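**Brindine pump controller, Flatdale fire shed — drops out under load**

Status: open

Pump on the grass fire unit cut out twice during the October burn-off at the Fasov paddocks. Tank was at 1,000 litres both times. Restarted after 2 minutes, then ran 45 minutes with no fault.

Checked so far:

- battery terminals cleaned and tightened
- inlet strainer clear
- 30 amp fuse swapped — no change
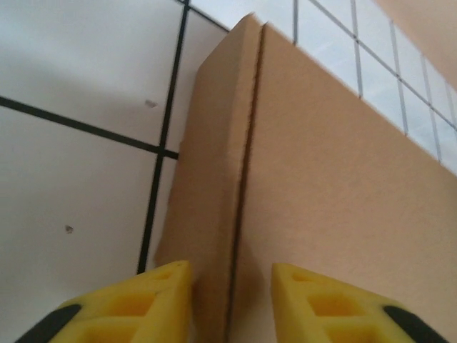
Fault light shows low voltage, but the meter reads normal at the battery with the pump running. Next step is the earth strap behind the control panel. Stankevičius say the replacement controller is covered under warranty if the strap tests good.

Unit stays on the roster for mop-up only. Don't send it as first truck until this is closed.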